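Home Module Outline Notes Labs Reading Past Papers Contact

Manipulation Project: Notes for Session 3
What the demonstrations do and don't tell us

These notes go with the Hement lab work. Read them before you write up, and read them again before you put the word "learned" in a heading.

By now each group has had its turn on the Floneo hand-held grippers and most of you have seen your own recordings played back. The mood in the lab was good. Mine was less so, and I would like to explain why before the October reports come in with the usual claims in them.

The class set now holds 1,552 demonstrations. That sounds like a lot, and two groups have already told me it is "plenty". Plenty for what? A count of demonstrations says how long people spent holding the tools. It says very little about how many different situations were covered. If the box always starts in the same place, pointing the same way, under the same light, then you have one situation recorded over and over, with a bit of hand wobble as the only variety. I went through part of the set and tagged 206 recordings as near copies of one another. I stopped there out of boredom, so please don't quote that as the total.

The two-handed tasks deserve a harder look. A food container is a nice object to argue over. It is light, it slides, it has rounded corners, and a see-through plastic wall gives a camera very little to hold on to. Working from both ends also means each gripper can quietly correct the other's mistake. A person does this without noticing. Whether a policy picks it up from the recordings is an open question, and the Cletar write-up that everyone likes to cite doesn't settle it. Their trials used one box and one table.
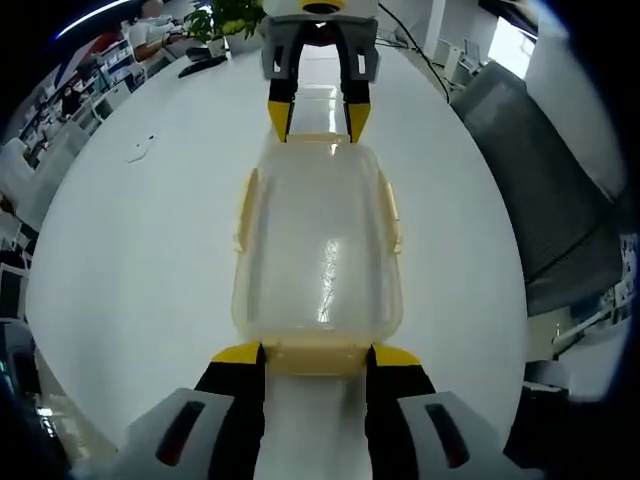

Fig. 2. Two grippers at opposite ends of the container. Note the glare on the lid.

Look at that streak of light and ask what happens to it when the sun goes in. Daylight from a window is free, but it moves, and anything bright on a shiny lid may end up being treated as part of the object. I have read the argument that enough data washes this out. Maybe it does. I have yet to see a student report that tested it, as opposed to one that said so in the last paragraph.

The same goes for background. Chairs, desks, screens and people at work may all get into the recordings. Some of you call this "natural variation". It could be. It could also be a very good clue to which table you are at, in which case your model has learned the room. A cheap check: train on one room, test in another, and report the number you get even if it is ugly.

On success rates. Please stop writing "the grasp succeeded" without saying what success was. Touching is easy. Lifting is harder, and putting the thing down where you meant to is harder again. Decide which one you are scoring before you run the trials, write it down, and leave it alone afterwards. Groups using the Cordero scoring sheet should know that it counts any contact as a grasp, which flatters everybody. Use it if you must, but add your own column.

For the write-up I want:

- the starting positions you used, drawn on a plan of the table
- your definition of success, in one sentence
- every failed trial, including the ones you'd call silly
- 3 changes to the setup that you think would break your result, and what happened when you tried 2 of them

I don't mind a poor score. A high score on a test that could hardly be failed will get a low mark, and I will ask about it in the viva.

Reading for next time is the chapter on evaluation, sections 2 and 3. Skip the part on simulation for now. Bring your plan of the table on paper.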